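Robótica, semana rara

Escribo rápido que en un rato cierran el aula y todavía tengo que guardar los cargadores. Llevo días sin publicar nada, perdón. Julio se nos fue entero en el invernadero.

Para los que llegan nuevos: el club de robótica de la escuela, 9 alumnos, dos mesas, un armario que no cierra. Este curso tocaba proyecto libre y votaron huerto. Yo quería el seguidor de línea de siempre, más cómodo, ya tengo las fichas hechas. Perdí por goleada.

El plan era sencillo sobre el papel. Un invernadero pequeño, casero, y que la pinza trabaje con él: acercarse, abrir, cerrar, no romper nada. Lo de no romper nada es lo difícil. El equipo se puso Plirach, no me pregunten, salió de juntar sílabas de una lista. El otro equipo es Skaretti y va con lo suyo, un clasificador de tapones que funciona bastante mejor que lo nuestro, todo hay que decirlo.

Lo que fuimos aprendiendo, sin orden:

Las paredes. Primero probamos con cartón y no dejaba ver nada de dentro. Luego plástico transparente tensado sobre palitos. Mucho mejor, pero el plástico brilla una barbaridad y el programa se hace un lío con los reflejos. Bajamos las luces del techo, un poco mejor. Apagarlas del todo, peor.

La pinza. Cerraba demasiado. Pasamos una tarde entera cambiando un número en el código, probar, cambiar, probar. Al final quedó en 900, que es el valor con el que afloja a tiempo. El primer día estaba en el doble y un marco de palitos acabó hecho astillas. Hubo que volver a pegarlo y esperar a que secara, tarde perdida.

El código. Un desastre de nombres. Encontré 19 archivos que se llamaban prueba, prueba_buena, prueba_buena_ahora_si. Hicimos limpieza y borramos uno que si servía. Se reescribió. Quedó más corto, eso sí.

El cuaderno. Analyn Fajardo insistió en que cada intento se apuntara a mano, con hora y con lo que falló. Protestaron mucho. Luego, cuando dejó de ir el martes pasado no, el otro dia, lo encontramos en el cuaderno en un minuto. Así que se queda el cuaderno.

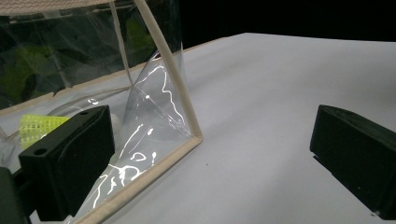 Abelardo Espinoza me escribió anoche que dejemos de pelearnos con el plástico y marquemos las esquinas de la base con cinta mate, que así el programa busca las esquinas y se olvida de las paredes, y que él no tocaría más la fuerza de cierre hasta tener eso resuelto. Puede que tenga razón. Lo probamos en la próxima sesión, la cinta la compro yo.

Queda la muestra en Hunham, donde cada equipo tiene 2 intentos y ya. Falta el cartel, falta el texto del cartel, falta decidir quién habla. Si alguien tiene una caja rígida para llevar el invernadero en el autobús sin que llegue aplastado, que me avise. Me vale una de zapatos grande, de botas por ejemplo.

Me voy, que ya están apagando las luces del pasillo. Otro día subo el código, cuando tenga nombres decentes.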